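Chapter 6
Sorting Small Things

Start on the floor. Not the closet – the floor. Everything out where you can see it, bags, bangles, scarves, the lot. Orhun Toprak's class at Stirkoncombe did it this way on a Wednesday, 38 pieces in one pile, and most of the arguing was over what counts as jewelry.

Key terms: group, container, leftover. Learn them now, they come back in chapter 7.

Cloth first, then metal. Beads seperate. A clear box helps, no lid yet.

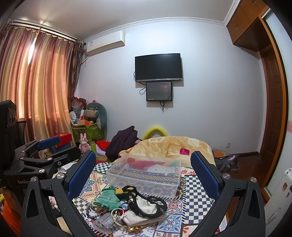
Where do tangled chains go?
In a shallow dish by themselves, until the rest of the pile is put away – then untangle.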